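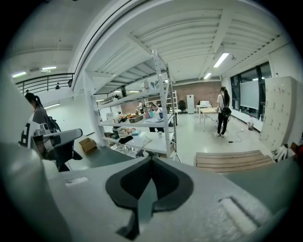
Diary > June > Shelves, again

Shelves, again

Back from the workshop at ten to seven with sore feet and a head full of bottles. I'd promised myself I'd write this up before tea, so beans on toast can wait.

The question I keep chewing on is the one my sister asks every time I see her: can they tidy up yet? She doesn't care about the clever stuff, she wants to know if she can buy a thing that puts the shopping away. And I never have a proper answer! Today I'd say a bit, on a good day, with someone standing next to it.

It's the tall white shelves that are the trouble. Boxes are fine, boxes have been fine for ages (you squeeze the sides and off they go). But then you get a soft packet next to a bottle next to a cup, all at different depths, and what I do with my eyes half shut turns into a proper puzzle. I did the same few moves over and over with the hand gripper this afternoon, reaching in past one thing to get at another, and I noticed how much I cheat. I nudge things with my knuckles. I tip a box towards me with one finger before I take hold of it. With the gripper on I haven't got knuckles, so I have to do it the long way round, and my wrist is telling me all about it now.

We're up to 753 goes on the shelf job since we started, which sounds masses until you look at what the Tunderus arm does with them. Last night's run was 31 tries at taking one item off and setting it in a small cardboard box. It managed 12. Two of the others it got hold of beautifully and then just stopped, holding the thing in mid-air like somebody who's walked into the kitchen and forgotten why. I do that too, so I can't be rude about it.

Bakke sent their leaflet round again, the one with the spotless kitchen and the machine folding tea towels. I'd love to see it in my kitchen, with the drawer that sticks and the bag of bags behind the door. I'm not being sour, I do think it'll come, and I think shops will get it before homes do. Ukarell want shelf filling for their stockroom and that seems fair enough to me, same packets every day, same lighting, and a person to sort out the odd ones. Washing up I'd put years off. Beds, goodness knows.

Tomorrow it's bottles only, top shelf, which means my shoulders will hurt as well. Must take the flat shoes. Also ring Gellska about the new finger pads, the old ones have gone shiny and I dropped the same jar twice.

Beans now.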